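Speaker notes - "Slow roads with a small van"
Travel evening, May 2023
Ildikó Rácz

Slide 1. Good evening, and thank you to Béla Bakos for the invitation. Say my name slowly. Ask who has slept in a van before. Wait for the hands.

Slide 2. The map. We started in Skinddale and drove to the lakes at Listov, 820 kilometers with all the wrong turns. The direct road is 700. Tell them I do not regret the wrong turns, except the one with the cows.

Slide 3. The first night. We arrived after dark and parked on a slope. I woke up with my feet higher than my head. Advice: arrive when there is still light, and carry two wedges for the wheels.

Slide 4. Hegyi pass. The road has 131 bends, there is a sign at the bottom which tells you so. Drive it in the morning, before the buses. At the top is a small kitchen that sells bean soup and plum cake. Pause here, people always ask about the cake.

Slide 5. Keeping order in a small space. Speak short, two minutes. Every evening we cleared the table before we made the bed. Old tickets, maps, bread crumbs, everything had to go somewhere.

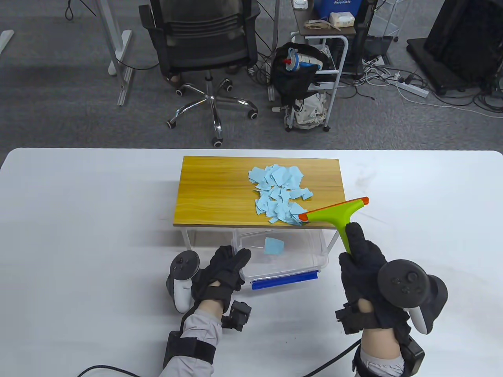

Slide 5: blue paper scraps, a lime-green squeegee, a clear bin under the board.

Slide 6. The lakes. Show the three photos without talking. Then explain the walk: start at the boat house, keep the water on your left side, turn back at the second bridge if there is wind. The third bridge was closed when we came.

Slide 7. Money. The camping place Teneo took 40 euros for a night, with shower. In September it is quieter and the water is still good for swimming - for me at least, my husband stayed on the shore.

Slide 8. Questions. If somebody asks about dogs: allowed at the lakes, on a leash, but not in the kitchen at the pass. Leave the map on the screen.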